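Trerkside Recaps

Episode recaps of the reality show Trerkside, gathered from the Ivix fan site by Rosario Messina. 2,326 recaps, 24 seasons, one text file per episode.

Fields: season, episode, air_day, recap, evicted. Double evictions list 2 names — split on the semicolon. The Rusarthorpe specials have no evicted field.

Known gaps: season 2 is missing its Monday shows.

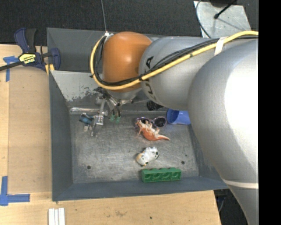
KUKA arm over a gray metal bin.

License: see LICENSE.txt.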